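Home Files Notes Changelog Contact

# Moschos: folding notes and picture set

Moschos is a small collection of pictures and written notes on folding everyday laundry. It covers tops, thin knitwear, tea towels and odd cloths, all handled on a plain pale surface with a basket close by. The notes were written by Nest Lloyd. The files are looked after by Suleiman Bako.

Current release: June. It holds 2716 pictures and 40 text files, one text file for each garment or cloth.

## What is in the folder

- `garments/` has one subfolder per item
- `notes/` has the text files, named to match
- `labels.csv` lists the item, the main colour, the fabric group and the fold stage
- `CHANGES.txt` says what moved between releases

The fabric groups are knit, woven, towelling and other. Knit covers anything with a stretchy body, including fabrics with small holes in the weave of the knit. We did not split it further. If a top has a ribbed neckline but the rest is something else, it is grouped by the body fabric.

## Fold stages

Stage names are short and are used the same way throughout:

- `heap`: as it came to hand, not spread
- `spread`: being opened out, with folds still in it
- `flat`: laid out and smoothed
- `half`: folded once
- `done`: folded to its final size

Most of the trouble is between `heap` and `spread`. Thin pink and white tops are the worst for this, as a sleeve hem and a bottom hem look much the same once they are bunched up.

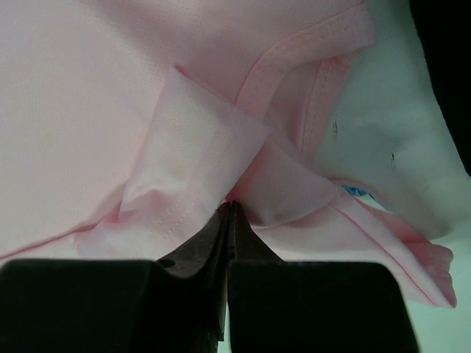
The neckline is the best thing to look for first. On a knitted top it is usually thicker than the body, it keeps its curve, and the stitching along it is easy to follow with a finger. Find it, turn it away from you, and the shoulders are on either side. After that the sleeves can be pulled out and the hem brought down towards you.

Double rows of stitching normally mean a hem. They do not say which hem. Where Nest could not tell, the label reads `hem_unsure`, and please leave it that way if you send in corrections.

## Baskets and sorting

Items are picked by hand for each round and mixed on purpose, so strong colours turn up next to pale ones. The `colour` column refers only to the item being folded. Anything else nearby goes in `also_present`, which is free text and not very tidy. Expect "cloth", "cloths" and "towel?" in there. 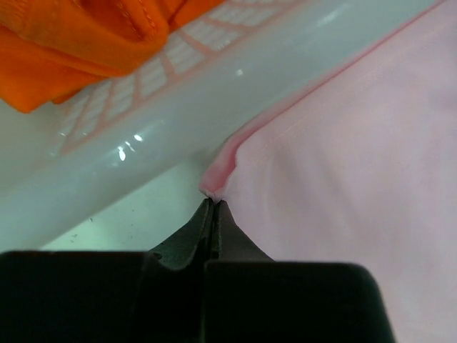
Corners are marked separately in the column `held_part`. Allowed values are `corner`, `edge`, `neck`, `sleeve`, `middle` and `unsure`. A corner of a doubled piece counts as one corner. Earlier releases used `layer1` and `layer2` for this, but two people labelling the same item rarely agreed, so the values were dropped.

Colour names are plain: pink, orange, white, grey and so on. Deep folds make a pale fabric look darker than it is. Go by the flattest part you can find.

## Known problems

- `done` is short of examples for knitwear. Thin tops slide open again and many were left at `half`.
- The Tranico import script expects semicolons in `labels.csv`. We use commas. Convert the file first.
- Two tea towels share a name. They are `teatowel_b` and `teatowel_B`, which will clash on some computers.
- Notes copied over from Zudstead still have the old stage names in the headings.

## Using it

Unpack the folder anywhere and keep the subfolder names as they are. If you only want the written folding instructions, `notes/` can be used alone. The Carport viewer opens `labels.csv` directly and shows the stages in order.

Corrections go to Suleiman, with the file name and the column to change. Put questions about the folds themselves to Nest.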